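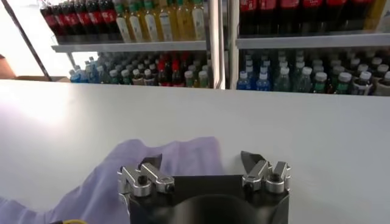 Fingertips drifting out of line after a few weeks of cloth picking

Our cell at the Tukgate site picks up folded and crumpled cloths from a table and drops them in a bin, and after 310 cycles or so on a fresh setup the two fingertips no longer meet at the point. The gripper is the two-finger linkage kind, silver links on a black body, with dark angled tips and a black screw head at the joints. On a thin cloth like the light purple one, a gap at the tips means it takes a fold on one try and misses on the next. I have re-zeroed the gripper in software 4 times and it comes back every time. The arm itself repeats fine. Is this a calibration thing or do I need to take the fingers apart? I don't have a manual, only the Mikkelsen quick start sheet, which skips the fingers completely.

Marius Lungu
10/07/2024

Dorota Głowacki

Leave the software alone until you have checked the screws. Re-zeroing only tells the controller where closed is. It can't fix one finger sitting lower than the other.

Power the gripper down and hold the black body still with one hand. Wiggle each fingertip sideways, then up and down. If one side moves more than the other, follow the play back to the joint it comes from. Ours at Brukedton was always the lower screw on one side.

Take that screw out, clean the old threadlocker off, put on a small drop of medium strength and tighten to whatever your maker gives for that size. Don't guess high — the threads are in aluminum and they strip. Then close the fingers slowly on a strip of paper and see if it pulls evenly across both tips. Zero it last.

If there is still play with the screws tight, the bushing is worn and you need a new link. Replace both sides together.

illard_fan119

had same problem, was the fingertip not the links. ours had a worn edge. swapped tips, fine since November

Marius Lungu

Left side, lower screw, close to a quarter turn loose. Cleaned it and it's back together with threadlocker. Paper test pulls even now. I'll check again at 310 cycles. Tips look OK to me but I ordered a spare pair.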